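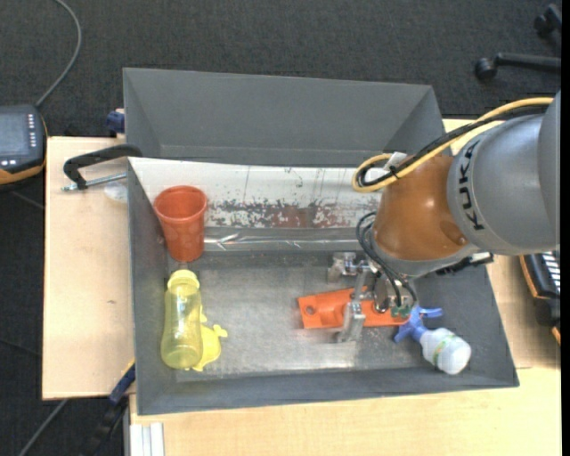 Cup, bottle and a bit of yellow plastic in the grey metal bin.

Confessions of a recycling sorter
4/27/20

I've become very fond of a beaten-up metal bin. The white panel inside has lost a good deal of its paint, the bottom is scratched all over, and I wouldn't swap it for anything in the Murneo catalogue (the one I liked was $142, thanks very much!).

Plastics are my weakness. I'll happily stand there weighing up a red-orange cup – keep it for the paintbrushes, or let it go? See-through yellow bottles are harder, because I love the colour and I already have 30 of them on the laundry windowsill at Clodby. Flat little odds and ends go in a jar, and my neighbours have started leaving me theirs.

My rule, which I break all the time, is one thing kept for every armful that goes to the depot. The jar's full again, so I'll be having a proper clear-out in June.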